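기관 소개

Sirenley는 카드와 종이 상자, 그 밖의 소형 지류 소품을 정리하고 보관하는 방법을 교육하는 기관입니다. 본 기관은 Villside에 본원을, Lowther에 분원을 두고 있으며, 가정과 사무실, 소규모 자료실에서 바로 활용할 수 있는 정리 실무를 중심으로 교육 과정을 편성하고 있습니다.

공유 944 · 댓글 90 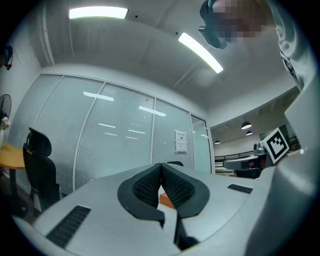 탁자와 주황색 물건

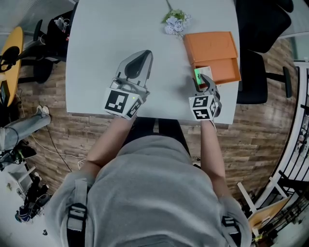 문: 상자에 보관된 카드를 정리할 때 무엇부터 시작해야 합니까?

답: 먼저 카드를 모두 꺼내어 넓은 탁자 위에 펼쳐 놓고, 크기가 같은 것끼리 모으는 일부터 시작합니다. 내용에 따른 분류는 그다음 단계입니다. 크기가 섞인 상태에서 내용을 먼저 나누면 상자에 다시 넣을 때 작은 카드가 큰 카드 사이로 내려앉아 찾기 어렵습니다.

설립 취지

본 기관은 서랍과 상자 속에 쌓여 가는 작은 종이류를 누구나 무리 없이 관리할 수 있도록 돕기 위하여 설립되었습니다. 명함, 학습용 카드, 엽서, 색인 카드와 같은 물품은 부피가 작아 소홀히 다루기 쉬우나, 한 번 순서가 흐트러지면 되돌리는 데 적지 않은 시간이 듭니다. 본 기관은 이러한 물품을 꺼내고, 살피고, 다시 넣는 기본 동작을 교육의 출발점으로 삼고 있습니다.

개원 당시에는 Lowther의 강의실 한 곳에서 단기 강좌만을 운영하였습니다. 이후 수강 문의가 늘어남에 따라 Villside에 본원을 마련하고, 정규 과정과 기관 방문 교육을 함께 시행하게 되었습니다. Lowther 분원은 현재 단기 강좌와 상담 업무를 담당합니다.

교육 과정

기초 과정에서는 상자 한 개를 기준으로 정리의 전 과정을 익힙니다. 수강생은 카드 200장을 배부받아 크기별, 용도별로 나눈 뒤 구분지를 끼워 상자에 수납합니다. 수업 시간은 회당 90분이며, 마지막 시간에는 다른 수강생이 정리한 상자에서 지정된 카드를 찾아보는 실습을 실시합니다. 찾는 데 오래 걸린 항목은 분류 이름을 다시 정합니다.

심화 과정에서는 여러 사람이 함께 사용하는 상자의 관리 방법을 다룹니다. 꺼낸 카드의 자리를 표시하는 방법, 뚜껑 안쪽에 목록을 붙이는 방법, 모서리가 닳은 카드를 교체하는 기준 등이 주요 내용입니다. 심화 과정은 기초 과정을 이수한 분에 한하여 신청할 수 있습니다.

방문 교육은 학교, 도서실, 사무실을 대상으로 합니다. 담당 강사가 사전에 보관 현황을 확인한 후 해당 기관에 맞는 분류표를 작성하여 드립니다. 분류표는 교육이 끝난 뒤에도 계속 사용하실 수 있습니다.

Dradum 분류표

Dradum은 본 기관이 교육에 사용하는 분류 체계의 명칭입니다. 모든 물품을 '자주 꺼내는 것'과 '보관하는 것'의 두 갈래로 먼저 나누고, 각 갈래 안에서 세부 항목을 정하도록 되어 있습니다. 세부 항목의 이름은 사용자가 평소 부르는 말을 그대로 쓰는 것을 원칙으로 합니다. 개정판은 10월부터 전 과정에 적용되며, 종전 분류표로 수업을 들으신 분께는 변경된 항목을 정리한 안내지를 드립니다.

작업 공간에 관한 원칙

정리 작업을 할 때에는 탁자 위에 당장 필요한 물품만을 두도록 권장합니다. 상자는 사용하는 손에서 가까운 쪽에 놓고, 뚜껑은 완전히 젖혀 안쪽이 보이도록 합니다. 카드를 꺼낼 때에는 가장자리를 잡아 곧게 들어 올리며, 여러 장을 한꺼번에 당기지 않습니다. 음료는 작업용 탁자에 올려놓지 않습니다.

종이 상자는 습기에 약하므로 바닥에 직접 두지 않도록 하며, 접히는 부분이 해어진 상자는 내용물을 옮긴 뒤 교체합니다. 상자를 가득 채우면 카드를 꺼내는 과정에서 모서리가 상하기 쉬우므로 손가락이 들어갈 여유를 남겨 둡니다.

수강 및 상담 안내

정규 과정의 신청은 Villside 본원 접수처에서, 단기 강좌의 신청은 Lowther 분원에서 받습니다. 다음 정규 과정의 접수 마감일은 9월 27일입니다. 정원이 찬 경우에는 대기자 명단에 등록하여 드리며, 결원이 발생하면 등록 순서에 따라 개별적으로 연락을 드립니다.

정리하고자 하는 상자나 카드가 있는 분은 상담 시 지참하시기 바랍니다. 수량이 많은 경우에는 일부만 가져오셔도 상담이 가능합니다. 실습에 쓰이는 구분지와 상자는 본 기관에서 제공하며, 과정을 마친 뒤 가져가실 수 있습니다.

댓글 2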